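Tistell play kitchen and table set: our review after a long, loud winter

I should say up front that I did not want a play kitchen. We live in a second-floor apartment with a living room that is already part office, part laundry station and part parking lot for small vehicles, and the thought of giving up a whole wall to a pretend stove made me tired. But then my sister-in-law Orsolya had one at her place, and my two kids (one is 6, the other is 2) disappeared into it for an entire afternoon. I drank a coffee while it was still hot. I went home and started shopping that same night.

What we bought

We looked at three. The Cidik is the one you see everywhere, the little corner unit with the pink oven door, and it's cute, but the hooks are glued on and I have a kid who hangs from things. Tran makes a beautiful one that cost more than our real dishwasher. In the end we went for the Tistell set, which was $189 with the table included, and that included table is a big part of why I'm writing this up. Most of the others want you to buy it separately, and then it never matches and the height is off.

It came in October in two boxes. One was the kitchen unit, the other was the table, and the second box showed up nine days after the first with no explanation from anybody. I emailed customer service and a person named Csenge Bárány wrote back the same afternoon and was lovely about it, so full points there.

Putting it together

The instructions say an hour. It took me 80 minutes, and I'm pretty handy! The trouble is the screws. There are two lengths that look identical until you have driven the long one into the side panel and can feel it starting to bulge on the other side. Lay them all out on a towel first and sort them. Also, put the faucet on before you attach the back panel, even though the booklet has it the other way around, or you'll be reaching in with your arm bent like a paperclip.

The oven door went on crooked the first time. There's a little plastic washer that goes behind the hinge, and in the drawing it looks like part of the hinge. Once I found it on the floor everything lined up and the door has closed nicely ever since.

The table is easy. Legs, bolts, done. Let your kids help with that one, they'll feel very important.

How it has held up

Better than I expected. The unit itself is solid and doesn't wobble, and I did use the wall strap that comes with it (please use the wall strap). The stove knobs click when you turn them, a very satisfying click, and after a whole winter of clicking they still do it. One knob came off in January but it pushed right back on.

The cabinet door underneath the sink is the weak spot. The magnet is tiny and the door drifts open, so I walk into it with my shin at least once a week. I stuck a second magnet on from the hardware store and that helped some. My neighbor Enikő bought the same set in the spring and hers does it too, so I don't think ours was a dud.

The white finish worried me. I had visions of marker all over it by the weekend, and yes, there was marker. Washable stuff comes off with a damp cloth. Ballpoint does not come off with a damp cloth, and I tried a few other things and then gave up and moved the fruit bowl on top of it. There's a bit of yellowing near the window side of the unit too, though my husband says he can't see it.

Height-wise, my older one is just about at the end of being comfortable at the stove. She leans. The table she can still kneel at for hours, so I think we'll get another year out of that even when the kitchen gets passed on. The little one fits it perfectly and has started bringing me "soup" at six in the morning - it's always soup.

The noise

There's a battery thing under the burner that makes a sizzling sound. It has an on/off switch on the bottom. You will want to know where that switch is. I'd have paid extra for a volume control.

Food and accessories

The set comes with no accessories at all, which annoyed me for a day and then I came around, because we had so much already from birthdays and hand-me-downs. Hajnalka at the toy library let me go through her box of spare play food too. If you're starting from zero, budget for it, and buy fewer things than you think. Ours mostly play with the same handful over and over. The ketchup has to be on the plate before anybody is allowed to order.

I do like a plain tabletop for this. Everything shows up against it, and cleanup is just sweeping it all into a bin with your forearm.
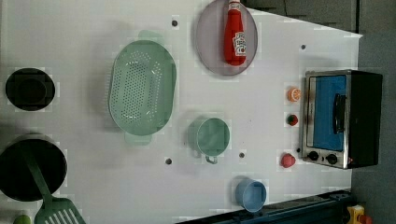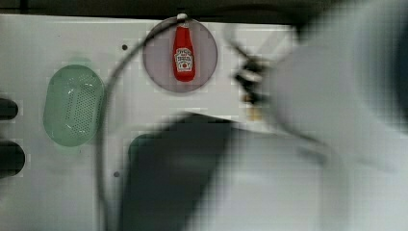
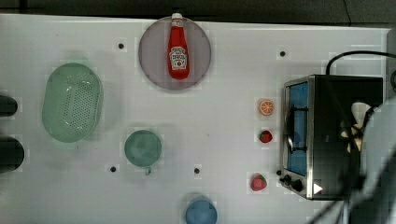 Storage, or the lack of it

My biggest complaint! The oven holds a surprising amount, but the cabinet has no shelf in it, so everything lands in one heap at the bottom and the thing they want is always underneath. I bought two Sovau fabric bins and they fit side by side with a little room left over. If Tistell threw in a single shelf I would have nothing to grumble about except the magnet.

Would I buy it again?

Yes, for the price, and mostly for the table. It gets used for drawing and snacks and stickers as much as for cooking, and the chairs we already had slide right under. If you have one child and a small space you might be happier with just a corner unit and skipping the table. For two kids who need to be on opposite sides of something, get the set.

A few people asked me last time about the paint smell. There was some when we opened the first box, so I left the panels leaning in the hallway with the window open overnight, and by the next day I couldn't smell anything. The table box had no smell that I noticed.

I'm giving it four out of five. I'll update this if the other knob goes.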